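About Nevonetti

Who we are. Small outfit, 13 people, one long room in Skonside with too many extension cords. We test whether machines can do chores yet. Kitchen stuff, laundry, picking small parts off a bench. Short answer: some of it, on a good day.

Started by Zihan Yao, who'd spent years on a packing line and got tired of seeing demo videos with the boring bits edited out. So we run the boring bits. Over and over. 4,000 tries logged in our first year, misses included. Every miss gets a note, even if the note just says "again".
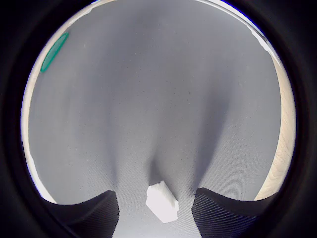 Cloth is still the hard one. A mug stays a mug. A towel is a different shape every time you touch it, and whatever's lying on it moves too. Small light things are a pain for the same reason. We keep a list of 52 chores, from clearing a table to sorting screws, and go back through the whole thing every September. Folding a fitted sheet has been on there since day one. Still no pass.

What we do for clients. Shops and care homes mostly, plus a couple of appliance makers. You send us the job, we try it, you get teh numbers and a plain yes, no or not yet. Mostly not yet, sorry. We don't sell robots and don't take commission from anyone who does.

Our scoring sheet is called Kekana. Free to use, ask for a copy. Second site opening in Nirkivmont, shop floor work only, hiring two bench techs for it. No degree needed, patience definately.

Visits by appointment. Bring your own chore if you like. Page last updated 18th March.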